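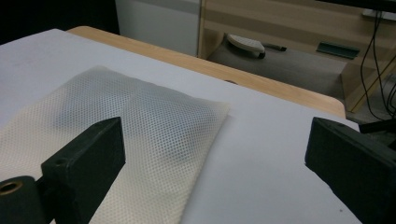 # Celedau folding notes

Last updated: February

Hi! I'm Jalen, I fold mesh at Drindesano and I also keep this README (nobody else wanted the login). It covers the demos we record with the hand-held grippers, mostly folding and squaring up mesh pieces on the white board.

What's in it: around 500 demos, split by folder into 26 shifts. Bad grabs stay in, please don't clean them out!

What changed for us: two hours of each shift now go to recording, and the daily piece target dropped to match. Marlene Ouellet fought for that one. My wrists like the shorter folding stretch, but the grippers get heavy, so swap after 3 takes. Normand still thinks the robot will end up with the easy pieces and we'll get the slippery ones. Could be. We've asked for that in writing.

Questions about the labels go to Duygu.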